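Zudila House Residents' Association
Minutes of the March meeting, held in the shared kitchen at 7 p.m.

Present: Shazia Khokhar (chair and, for want of another pair of hands, minutes), Mr. Usmani from the second floor, the Misilitz sisters, and most of the regulars from the garden side. Apologies came from the top floor, who have a new baby and all our love.

1. Minutes of the last meeting
Read and agreed, with one correction. The soup evening was spelled as the soap evening all the way through, which gave us all a good laugh, and I have put it right in the binder.

2. The long table
We spent longer on this than on anything else, and I think it was time well spent. Everyone is fond of the pale wood and the way the grain opens out into those arches, and nobody wants to see it covered up with an oilcloth for good. The older Misilitz sister spoke nicely about her mother's table, which was scrubbed every night of her life and came to no harm. Mr. Usmani was more cautious and would like us to use mats for anything out of the oven.
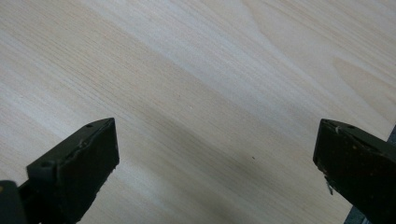 After a good deal of back and forth we settled on a simple routine. Whoever cooks last clears the table completely, wipes along the grain with a well wrung cloth, and leaves it bare for the morning. Mats will hang on the hook by the stove. The Kodmont oil that was bought last year is still under the sink, and we will try it on the underside first before anyone gets carried away with the top. Shazia to do the test patch and report back.

3. Kitchen budget
The kitchen fund stands at 298 dollars. Two requests were made of it: a new dish rack, and a second kettle for the mornings when everybody wants tea at once. The rack was agreed without a murmur. The kettle was put off until we know what the plumber is going to charge us, and I am sorry to those of you who were hoping.

4. Containers and bottles
A friendly discussion, although it did wander. The question was what should live out on the table between meals, and whether things left there should be treated as shared. The gray see-through container with the rippled sides came up, and it was generally felt to be handsome and a bit too heavy to keep on the high shelf. The younger Misilitz sister would like it for onions. Somebody else said fruit, and then we were off. 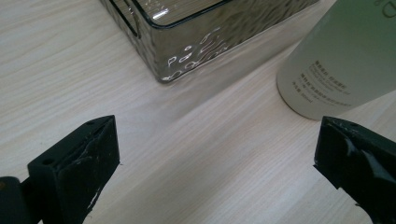 It was agreed in the end to try onions for a month and see how we feel. Bottles are to be stood upright in the cupboard once you have finished with them, please, with your name on a bit of tape if they are not for sharing. Anything without a name will be taken as a gift to the house - and we are always grateful for those. Empties go in the crate by the back door, which Mr. Usmani kindly takes down with his own.

5. Spring supper
We had such a lovely time last year that there was no argument about doing it again. Supper will start at 5 so that the little ones can join in, with everything cleared and the doors locked by 8. Shazia will make her lentils, the Misilitz sisters offered a cake each (they would not agree on one between them), and Mr. Usmani is bringing rice for everybody. We still need salads and a dessert without nuts.

The table will be laid the plain way, just plates down the middle and people helping themselves. 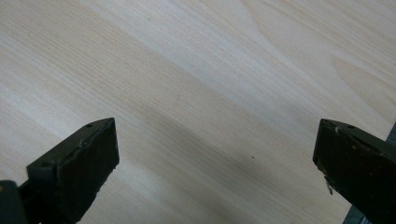
Flowers were suggested, and it was felt that low jars would be best so that we can see each other across them. If you have jars to spare, leave them on the windowsill any time before the supper. A sign-up sheet for dishes is on the notice board, and please do write what you are bringing as well as your name.

6. Any other business
The small drawer sticks again. Candle wax was recommended and will be tried.
A blue umbrella has been in the hall since the winter. It will go to the thrift store if it isn't claimed by the next meeting.
Thanks were given to whoever descaled the kettle.

Meeting closed at 8:45, and several of us stayed on for tea. Next meeting after the supper, same room, date to go up on the board.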